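About Tendlow

Tendlow is a film and television rights company based in Clistley. We acquire, license and administer distribution rights in finished features, documentaries and short series, mainly from producers whose work has not been placed outside its home territory. The present company was formed when the catalogue of Brandão, a Portuguese-language sales agency, was merged with our existing rights administration business.

The catalogue stands at 515 titles. Most are features. The remainder are documentaries, filmed stage productions and a small group of animated shorts for pre-school broadcast. Rights are held by territory and by medium, and the availability list is updated at the end of each month.

Acquisitions

Acquisitions are led by Jucélia Miranda, who joined from Brandão at the merger and previously worked in festival programming. Her team views completed films and late rough cuts. Scripts and treatments are not considered. Producers should send a viewing link, a chain of title summary and a list of territories already sold. A first reply is normally given within 3 weeks, except in December, when the viewing panel does not sit.

Minimum guarantees are offered on selected titles only. All other titles are taken on a commission basis, with expenses capped in the contract and itemised on each statement.

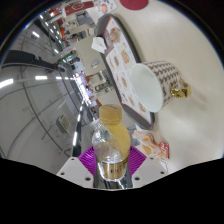

Clear bottle with a pale yellow cap, held upright between magenta pads.

Licensing and delivery

We license to broadcasters, subscription and advertising-funded platforms, airlines, and educational users. Standard terms run from two to seven years. Non-theatrical screenings for audiences under 1,000 are handled through a fixed-fee form; larger events are quoted individually.

Masters, subtitle files and artwork are stored and sent out through Hendia, our in-house delivery system. Hendia holds around 3,000 separate assets, each checked against the buyer's technical specification before release. Titles with missing music cue sheets are held back until the paperwork is complete.

Royalty reporting

Statements are issued twice a year. Each shows gross receipts by licensee, commission, recoverable costs and the balance payable. Producers may inspect the underlying contracts on written request. Balances below the payment threshold are carried forward to the next period.

Our current terms of business for producers took effect on July 8, 2022. Agreements signed before then continue under their original terms until renewal.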